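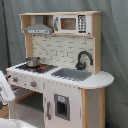 岗位名称：机械臂操作评测员（全职，三个名额）
外部试用参与者：同步招募，名额18人
发布单位：Stetcombe 产品评测部
发布日期：2025年11月8日

一、项目背景

Stetcombe 承接桌面级及轻型协作机械臂套件的第三方评测。本期评测对象为 Nekeck 双指夹爪套件，包括夹爪本体、腕部转接法兰、遥操作手柄和配套控制软件。评测结论以书面报告形式交付委托方 Tutby，报告中的原始数据须可追溯至单次操作记录。

评测任务以儿童玩具厨房为操作对象。该类对象的把手细、门板轻、铰链阻尼不一致，对夹爪的开合行程、指尖定位和力控下限要求较高。本期任务集共3,132次有效操作，每次操作均需人工判定结果并填写失败代码。判定标准见内部文件《Cheng 任务规程》第二版，录用后发放。

二、岗位职责

1. 按任务单通过遥操作手柄控制机械臂，完成开关烤箱门、开关柜门、转动旋钮、移动小锅、拨动水龙头手柄等动作。
2. 每组操作开始前将操作对象恢复至规定初始状态，核对门的开合角度、旋钮指示线方向和小锅摆放位置。
3. 记录每次操作的起止时间、尝试次数、接触异常和软件报警。
4. 对夹爪指尖磨损、紧固件松动、线缆干涉进行日检，填写点检表。
5. 参加每周一次的判定一致性复核。两名评测员对同一操作判定不一致时，提交评测负责人裁定，不得自行修改原始记录。

三、任务分级

任务按难度分为三级。一级为单次接触动作，如将已打开的门推回；二级为抓取后移动，如将小锅从炉灶移至水槽；三级为连续动作，如拉开烤箱门、放入小锅、关门。新录用人员从一级开始，连续完成300次有效操作且漏记率符合规程要求后，方可申请二级授权。
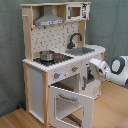 柜门类任务单独计分。夹爪接近把手时不得以外壳侧面撬动门板，出现此类接触一律记为失败，代码C。烤箱门类任务要求门板全程由夹爪或铰链支撑，自由下落记为失败，代码D。操作者主动中止的，记为中止，不计入失败，但须写明原因。

四、任职要求

必备条件：
大专及以上学历，机械、自动化、电气或相近专业；有同等工作经验者专业不限。
能够阅读中文技术规程，能够阅读英文软件界面。
手眼协调良好，能够连续进行精细操作。双手均可使用手柄者优先安排三级任务。
能够使用电子表格完成数据录入和基本校验。

优先条件：
有六轴或七轴协作机械臂示教、遥操作经验。
了解夹爪选型、力矩限制和急停回路的基本知识。
有检测实验室或质检岗位工作经历。

无需具备编程能力。会使用 Python 处理日志者请在简历中注明，可参与报告编制。

五、外部试用参与者

除全职岗位外，另招募18名无机械臂操作经验的参与者，用于评估手柄的学习成本。每名参与者到场一次，含讲解、15分钟自由练习、正式任务和问卷四个环节。正式任务仅包含一级动作。

参与者须年满十八周岁，近六个月内未使用过同类遥操作设备，未受雇于机器人整机或零部件企业。到场后签署知情同意书和保密协议。参与者可随时退出，已完成部分的数据是否保留由本人书面选择。参与补贴300元，当日结算，中途退出者照付。

六、工作条件

全职岗位合同期一年，试用期两个月，月薪面议。每日遥操作时长上限为四小时，每操作45分钟须离开工位休息，其余时间用于复位、点检和数据整理。工作地点为 Stetcombe 评测间，不接受远程办公。

操作期间机械臂运动范围内不得有人员停留。进入该范围进行复位前，必须按下急停并由本人确认状态指示。违反此项者当日停止操作授权，复训合格后恢复。

七、应聘方式

全职岗位请提交简历一份，并附一页以内的书面材料，说明本人做过的一项重复性测试工作，包括样本量、判定方法和发现的误差来源。材料不要求排版，不接受视频简历。

外部试用参与者填写报名表即可，注明惯用手、是否佩戴矫正眼镜及可到场时段。

筛选通过者将参加现场实操测试，内容为五次一级动作和一份操作记录。实操测试主要考察记录的完整性，动作成功与否只作参考。全职人员预计于次年二月到岗，外部试用安排在全职人员完成培训之后。

评测负责人：Chunhua Long（岗位职责、任务规程相关问题）
招聘联系人：Thenmozhi Fernandes（报名、合同、补贴相关问题）

简历及报名表请通过本站招聘页面上传，文件名格式为“岗位_姓名”。收到材料后五个工作日内回复。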